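Mullow sorting line

The Mullow sorting line is an automated parts-sorting operation at the Pacheco works in Mavivier. It replaced a hand-sorting bench where 14 people separated small mixed parts by size and colour. Planning was led by Aiguo Shao, the works engineer, and the line took over the day shift in February.

Each arm picks single pieces from a loose spread on a table and places them in trays. New picking routines are tried in simulation before they are loaded on the shop floor. 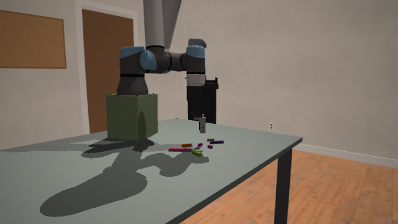

Staff numbers in the department did not fall, but the jobs changed. Three of the former sorters now write and check picking routines. Others refill tables, clear jams and inspect finished trays, or moved to packing. A 60-hour training course is paid as working time.

Complaints of wrist strain have dropped. Some staff describe the new work as lonelier, as the old bench allowed talk through the shift. Job rotation was brought in after a staff meeting on Mon 19 September.

See also: Sidel tray system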